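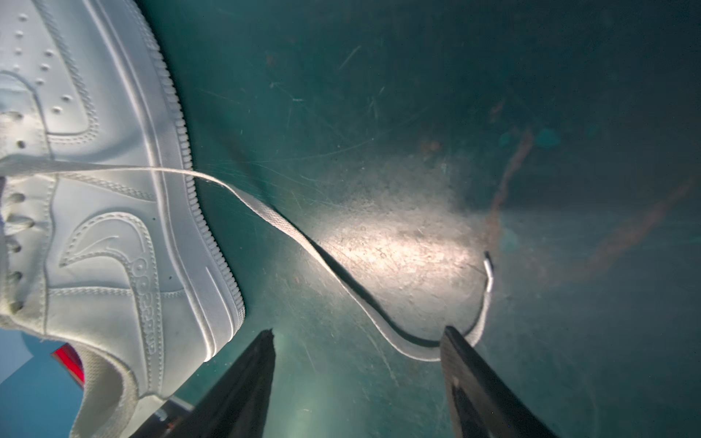 White leather low-top, light scuffs and creasing.

Losatier open day, Arnport - notes from the shoe repair works

Back from Arnport, typing this up before I forget which bit was which. Losatier open the works to visitors once a year, in February, and I've missed it two years running. Went this time. Glad I did, feet killing me.

Getting there: train to Arnport, then the 89 bus from outside the station. Gets off at the canal bridge and you walk back on yourself past the tyre place. Signs are poor. There is one, on the gate, facing the wrong way if you come from the bus. I got there at ten past ten and the first tour had gone in already, so tea in the old packing room and wait for the next. Tea was free. Buns were not.

What they do: repairs, nothing new made on site any more. It was a factory up to the nineties, mens welted shoes mostly, and the repair side was two benches at the back. Now the repair side is all there is. They take in 4,000 pairs a year, by post and over the counter, and send them back out resoled, reheeled, restitched, cleaned, or with a polite note saying forget it.

Our tour was Ilze Jankauskaitė, who runs the intake desk. Quick talker, knows everything. She started us there, at intake, and I could have stayed the whole morning. Every pair gets opened up, smelt (!), bent, and pressed along the join where the sole meets the upper. Then a paper ticket with the job on it, tied on with string. She says trainers are over half of what comes in now and the older repairers were not pleased when it started. A welted shoe is built to be taken apart. A trainer is mostly glued, or a cupsole with stitching through it, and you have to go in gently or you pull the upper out of shape.

Things that come in most often, from what she told us:

Heel lining worn through. By miles the commonest. People shove their feet in without undoing the laces and the back goes.
Sole coming away at the toe.
Yellowed rubber. They can clean it, can't always get it back to white.
Creasing over the toe. See below, I asked.
Dog.

Next room, sole stripping. Warm and loud. They soften the old glue with heat, work a flat blade in from the side, then peel. Elīna Navickas did a brown brogue for us start to finish and it took less time than it took the man next to me to find his glasses. Then rough up both faces, brush off, first coat of glue, leave it, second coat, leave it again, press. The leaving is the part people get wrong at home apparently. They stick it while the glue's still wet and wonder why it slides.

She uses a glue called Lameo, comes in big square tins. Didn't get the price. Doesn't sell to the public in any case, I asked that too.

Then up the iron stairs to the last store. Lasts being the foot shapes, beech mostly, some plastic. 131 pairs still on the racks from the factory days, all with the size stamped and some with a customers name in pencil. They use them for stretching and for holding a shoe's shape while the sole sets. Lovely room, smells of dust and wax, window painted shut. I'd have paid to go in just for that.

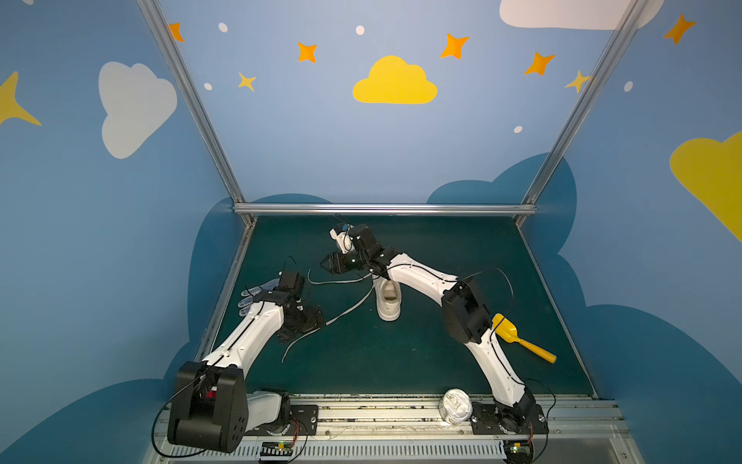

After the last store you come down the other end into leather. Hides come from Ait Ali, a small tannery they've bought from since before the repair business was the main business. Rolls for the soles, folded sides for linings and patches. We were each given an offcut of lining leather and told to scratch it with a thumbnail, and then rub the scratch with the warm side of the thumb. Mostly vanishes. Then the same on a coated white leather, the kind you get on trainers, and it doesn't. The colour sits on top as a finish, so a scratch is a scratch in the paint and has to be filled or touched in. Explains a lot of my wardrobe.

Stitching room last, Oksana Chornovol and two others on old post-bed machines. She showed us how she matches a line of stitching that's gone on a side panel - you go back through the old holes, by hand wheel, one at a time. Miss one and you've made a new hole in leather that's already tired. She did a seam while talking over her shoulder to a boy of ten or so who wanted to know if she'd ever sewn her finger. Twice.

Bit of grumbling. The tour is sold as an hour and ours was nearer forty minutes by the end, they were catching up with the late start. No seat anywhere between the tea room and the finish, and the iron stairs are steep, with no other way up. If you can't do stairs you miss the lasts, which isn't mentioned on the booking page and should be. Also the heat in the stripping room, take your coat off before you go in, there's nowhere to put it down once you're there.

Finishing bench was unattended when we came through, lunch I think. Shame. I wanted to see the edge inking.

There was a drop-in table at the end where you could put a shoe down and get an opinion for nothing. Long queue. I had my walking boots in a carrier bag and got told the left one is worth doing and the right one will be by summer, so do both. Quoted £81 for the pair, new soles and heel linings. I've left them there. Lady in front had a pair of her father's dancing shoes and they talked to her for ages, very kind about it.

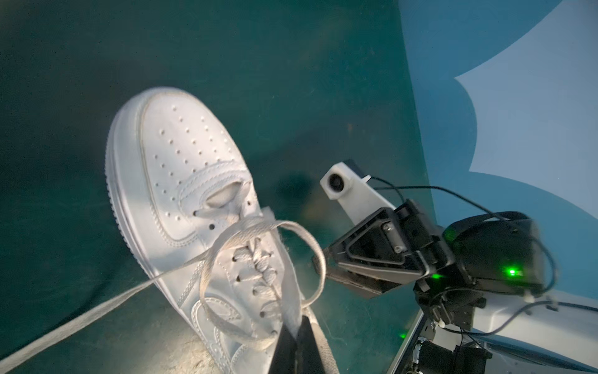
Can the creases be taken out of a white leather trainer?

Mostly they can be softened, and they come back once you wear the shoes again. Ilze's method is to take the laces out, stuff the toe firmly, lay a damp cloth over it, and use a warm iron for a few seconds at a time, then leave the stuffing in overnight. Low heat only. Too hot and the finish goes shiny or lifts, and then you've a bigger job than the crease.

Other bits I wrote on my hand:

Wash laces seperately, in a sock, tied at the top.
Don't dry shoes on a radiator. Newspaper inside, change it after an hour.
Rotate two pairs if you can afford two pairs.
Cedar shoe trees are good but any shoe tree beats none.
Post your repair in a box. They get a lot in bin bags.

Shop by the exit has polish, brushes, laces by the metre and seconds of the leather keyrings. Card only. I bought a horsehair brush and some brown laces that turn out to be too short.

Booking for next year opens in the autumn, and the morning slots go first. Go on the early one if you want to catch the finishing bench working. Last bus back to the station from the canal bridge is twenty to six, and it was early.

Moushumi Mridha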